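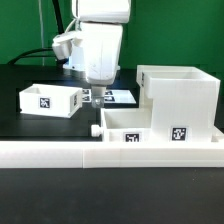
Geschichten > Kurzprosa > Haushalt

Die weiße Schachtel

In Flonovthorpe räumt man im Juni auf, und zwar auf schwarzen Tischen, damit man sieht, was man hat. Ich hatte Schachteln. Weiße, oben offene Schachteln, eine niedrig, eine hoch, eine mit Knauf, für den ich bei Holley 37 Kronen Aufpreis bezahlt hatte. Zu öffnen gab es daran nichts.

»Wofür ist die?«, fragte meine Schwester und hielt die niedrige schräg ins Licht.

»Für Kleines.«

»Und die hohe?«

»Für Kleines, das sich stapeln lässt.«

Sie setzte sich. Meine Schwester besitzt 570 Knöpfe und ein Einmachglas, mehr Ordnung hat sie nie gebraucht. Ich legte eine weiße Karte auf den Tisch, auf der stehen sollte, was wohin kommt. Nach einer Stunde trug sie immer noch nur ihre aufgedruckten Markierungen, und wir hatten um die 60 Kekse der Marke Fleria gegessen.

»Schreib doch Kekse drauf«, sagte sie.

»Die sind weg.«

»Dann stimmt es wenigstens mit der Schachtel überein.«

Gegen vier ging sie heim. Ich schob die niedrige Schachtel nach links, die hohe nach rechts, dann umgekehrt. Am Abend bestellte ich bei Dudás noch eine mittlere.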